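Jidero abre inscrições para teste pago de robô doméstico em cozinhas

Serviço prevê visitas quinzenais e mensalidade; primeiras 14 casas começam em março
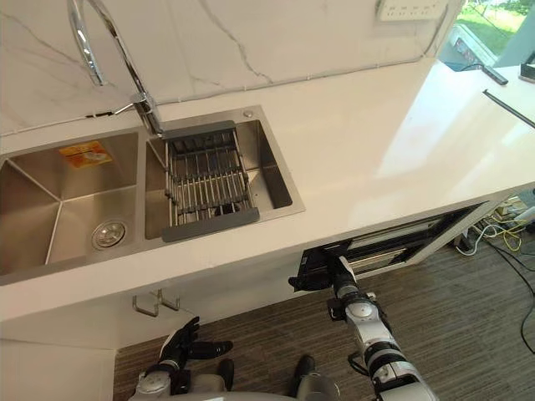 A Jidero abriu na quarta-feira as inscrições para o Gudus, serviço de locação de um robô humanoide voltado a tarefas de cozinha. O contrato inicial é de três meses e custa 2000 reais por mês, com instalação e manutenção incluídas. O cliente não compra o equipamento, que volta para a empresa no fim do período.

O pacote cobre um conjunto fechado de tarefas: abrir e fechar gavetas e portas de armário, levar louça da pia para o escorredor, guardar talheres e passar pano em bancadas. Cozinhar, mexer no fogão e lidar com facas ficaram de fora. Segundo Macarena Bustos, responsável pelo produto, a lista deve crescer no segundo semestre, mas nenhuma data foi fechada.

"Gaveta parece fácil e deu mais trabalho do que a louça", disse Bustos. "Cada fabricante usa um trilho, um puxador, um peso diferente. Passamos boa parte do ano passado nisso."

A instalação leva quase 17 horas, divididas em dois dias. No primeiro, técnicos da Proreck, parceira da Jidero no serviço de campo, medem a cozinha e cadastram armários, gavetas e eletrodomésticos. No segundo, o robô repete as tarefas contratadas com um técnico ao lado. Depois disso há uma visita a cada quinze dias, além de suporte remoto das 8h às 20h.

Há exigências para a casa. A bancada precisa ter altura padrão, o corredor em frente aos armários deve estar livre de degraus e é necessária uma tomada exclusiva para a base de recarga. Tapetes soltos têm de ser retirados; carpete fixo é aceito. Gavetas com trava infantil ou abertura por toque ainda não são atendidas.

Vicente Ibarra, que coordena as instalações na Proreck, afirma que o ponto mais comum de recusa é o espaço. "A pessoa tem uma cozinha boa, só que estreita. O robô entra, mas não consegue recuar para abrir a gaveta até o fim", explicou. Nesses casos a taxa de visita é devolvida.

Uma versão anterior do serviço foi testada em 13 apartamentos. Constanza Toledo, uma das participantes, disse que o robô guardava os talheres sem ajuda na maioria dos dias, em ritmo bem mais lento que o de uma pessoa. "Eu deixava trabalhando enquanto estava no escritório. Para quem tem pressa, não serve", contou. Ela reclamou também do ruído dos motores à noite - a empresa diz ter incluído um modo de horário restrito depois dos testes.

As imagens captadas durante o uso ficam armazenadas por 30 dias e podem ser apagadas pelo cliente no aplicativo. O uso delas para treinar o sistema depende de autorização em separado, que não altera o preço.

As inscrições são feitas pelo site da Jidero. A seleção considera a planta da cozinha e a distância até a base da Proreck.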